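Folding trousers

Folding trousers is the household task of reducing a pair of pants to a flat bundle that can be stacked on a shelf or stood upright in a drawer. It is usually done on a bed or a table, and most people learn it at home, by watching a parent, long before they think of it as something with a method at all.

In the plainest way of doing it, the pants are laid out flat and one leg is brought over the other, so that the back pockets end up on the outside. The legs are then smoothed down by hand and doubled up toward the waist, once or twice more -- taller wearers may need a third turn.
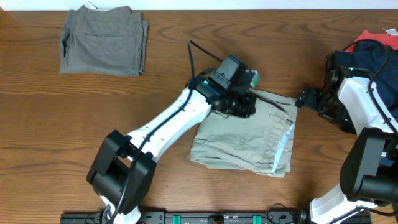 Folded gray and khaki pants on a wooden tabletop.

Pockets are the part that gives the most trouble. The lining likes to wander out at the side, and a bundle with a bit of lining showing will still stack perfectly well, though fussy folders tuck it back in before the last turn. Cotton khakis hold their wrinkles more stubbornly than knits do, and they are often given a good shake first.

Household manuals differ on the finished size. The Berkine method, named after a laundry guide of 107 pages, asks for a bundle 15 inches long, while others simply go by the depth of the drawer.

See also: Ironing; Clothes hanger; Linen closet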